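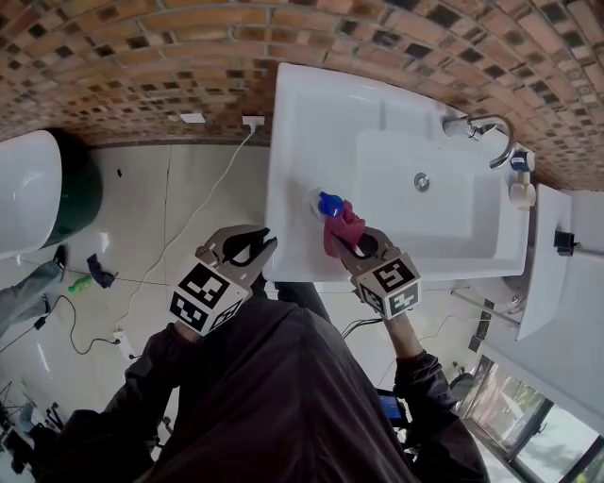

White basin and chrome faucet against orange, tan and brown mosaic tile.

Trondell Peel-and-Seal Basin Tape

Old caulk around a bathroom sink goes gray, cracks and starts letting water down behind the vanity. Trondell tape is our favorite fix for that, and we've sold it ever since the first rolls came in from Skiditz! It's a soft, flexible strip with a crease down the middle, so one half sticks to the sink and the other half climbs the wall.

Each roll is 10 feet long and comes in white, sand or slate. Most bathroom sinks take less than half a roll, so you'll likely have enough left for the tub corners.

Putting it on takes patience more than skill. Scrape out the old bead, wipe the joint with rubbing alcohol and give it 30 minutes. Then peel back a few inches of liner at a time and press as you go - don't stretch it, or it will creep back at the ends. A terry towel like the pink one is great for pressing, wrapped over your thumb and pushed firmly into the crease. Keep the faucet off until the next morning.

It grips glazed tile, glass and enamel beautifully. On small mosaic, run a thin line of Balogun clear sealer along the top edge to fill the grout lines.

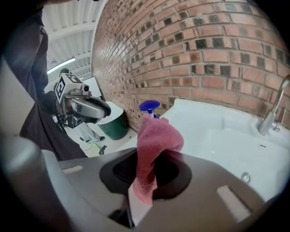 Cleaning is wonderfully easy, with dish soap and a soft cloth doing the job most weeks. Skip bleach on the sand and slate rolls, as it can fade them. Wipe along the tape first and finish with the metalwork, and if you have a tall curved spout like this chrome gooseneck, reach in behind its base where soap likes to collect. A strip that gets wiped weekly should look good for 5 years.

Item 67, sold by the roll. Corner pieces are listed under Cestier Trim.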